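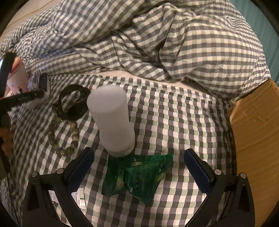 Viorica Zupan schreibt dazu, bei ihr sei der Bezug nach der ersten Wäsche enger geworden und die Decke gehe nur noch mit Mühe hinein. Sie hat mit 60 Grad gewaschen. Bitte lesen Sie deshalb zuerst Abschnitt 4.1, auch wenn Sie solche Wäsche schon viele Jahre haben.

4 Waschen, Trocknen und Beziehen

4.1 Vor dem ersten Gebrauch

1. Nehmen Sie alle Teile aus der Verpackung und entfernen Sie die Papierstreifen.
2. Schließen Sie die Knopfleiste vom Bezug vollständig.
3. Drehen Sie Bezug und Kissenhüllen auf links.
4. Waschen Sie alles einmal bei 30 Grad, ohne Weichspüler.

Hinweis: Das Gewebe von Clireo ist nicht vorgewaschen. Ein kleines Einlaufen ist bei der ersten Wäsche normal und in der Größe schon eingerechnet. Bei höherer Temperatur kann es mehr sein, und diese Veränderung geht nicht zurück.

4.2 Trommel richtig füllen

Füllen Sie die Trommel nur so weit, dass oben noch eine Handbreite frei bleibt. Große Teile und kleine Teile sollen Sie möglichst nicht zusammen waschen. Die kleinen wandern sonst in den Bezug hinein und kommen nass wieder heraus — das kennt wahrscheinlich jeder.

Vorsicht: Keine Bleichmittel verwenden. Dunkle Garne verlieren damit ungleichmäßig die Farbe.

4.3 Trocknen

1. Schütteln Sie jedes Teil kräftig aus, am besten zu zweit.
2. Ziehen Sie die Nähte mit den Händen gerade.
3. Hängen Sie das Laken über 2 Leinen, nicht über eine.
4. Im Trockner wählen Sie das Programm für Schonwäsche und nehmen die Teile heraus, wenn sie noch ein wenig feucht sind.

Frau Begović aus unserem Kundendienst empfiehlt, den Bezug nach der halben Zeit einmal aus der Maschine zu nehmen und neu aufzulockern. In der Trommel dreht er sich gern zu einer Wurst zusammen, und in der Mitte bleibt er dann nass.

4.4 Decke beziehen

1. Legen Sie den Bezug auf links auf das Bett, die Öffnung zum Fußende.
2. Greifen Sie von innen in die beiden oberen Ecken.
3. Fassen Sie durch den Stoff die Ecken der Decke und halten Sie diese fest.
4. Stülpen Sie den Bezug über die Decke und schütteln Sie ihn nach unten.
5. Bei der Ausführung mit Bändern: Knoten Sie die Bänder an den Schlaufen der Decke, bevor Sie die Knopfleiste schließen.

Bei karierten Stoffen können Sie die Linien als Hilfe benutzen. Wenn die Reihen an der Seitennaht gerade laufen, sitzt auch die Decke innen gerade. Kleine Abweichungen an den Ecken kommen vom Nähen und sind kein Mangel.

4.5 Aufbewahrung

Lagern Sie die Wäsche trocken und nur vollständig ausgekühlt. Plastikbeutel sind nicht geeignet. Ersatzknöpfe bestellen Sie unter der Artikelnummer 83, Ersatzbänder unter der Nummer 9.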